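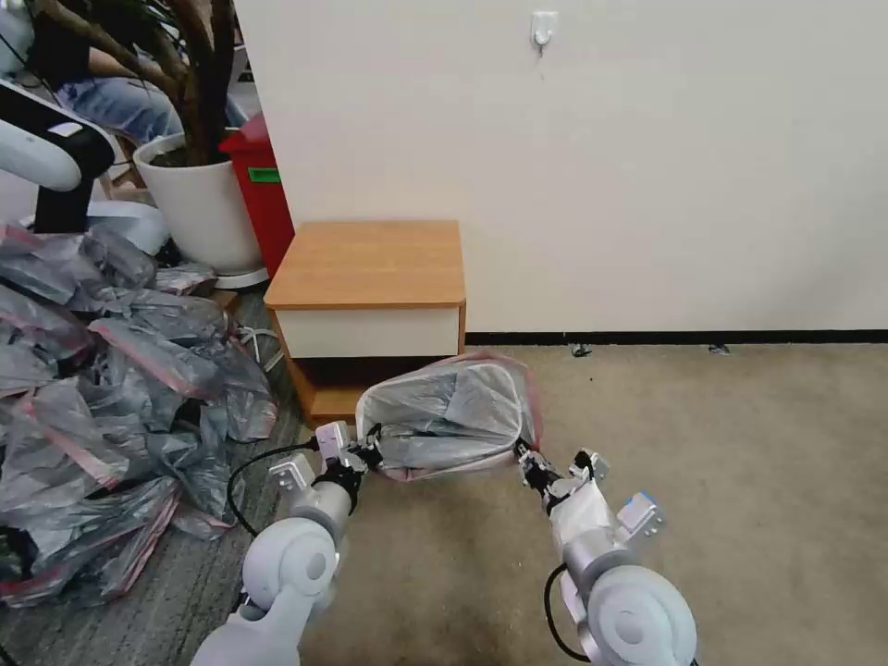 Dataset documentation / Bag opening

Plorov Open Day Recordings: README

Recordings made during the open day at the Pernthorpe site on 28th October. Visitors came through in groups and watched a two-armed robot work with drawstring trash bags. The demonstration station ran in the same room all day, and everything in this release comes from that station.

Summary

Task: hold a bag by its two edges and stretch the mouth open
Robot: two arms, one gripper each, head camera
Episodes: 90
Visitor groups: 4
Control: remote operator
Release name: Langat

The task

Each episode covers one bag. The arms take hold of the rim on the left and right and pull until the mouth is wide and the film is taut. The bags are thin, translucent gray plastic with a red-pink drawstring trim. The trim gives the grippers something thicker to hold than the film alone, and it shows up well against the gray.

A second pile of work, putting the open bag into a bin, was shown to the last group only. Those episodes are not part of this release.

The room

Recording took place on the ground floor. The floor is beige carpet on one side and gray striped carpet on the other, and the heap of gray bags sits on the striped part. There is a small wooden cabinet against an off-white wall, and a large potted plant in a round white planter with a red bin behind it. We left the furniture where it was. People sometimes appear in the background, as you would expect at an open day.

The floor is not a clean backdrop. Cables run across it, and anyone training a segmentation model should plan for gray bags on gray carpet.

Contents of the release

episodes/ – one folder per episode, with head camera video and joint positions
labels.csv – start time, end time and result for each episode
groups.csv – which visitor group was present
notes.txt – operator remarks, unedited

Results are marked as open, partly open or dropped. Of the 90 episodes, 19 are marked dropped. They are kept in the release and can be filtered out with the result column.

Known problems

Joint positions for the right arm start slightly late in the first group's episodes. Highlights on the film can wash out the edge of the bag. The labels were made by one person in a single pass and have not been checked by a second.

Practice runs from July, recorded at the Gastemby workshop, use a different bag and are kept in a separate folder – please do not merge them with these episodes.

Use

Free for research and teaching. Do not try to identify visitors or staff. Corrections to labels.csv are welcome; send the episode number and the new value.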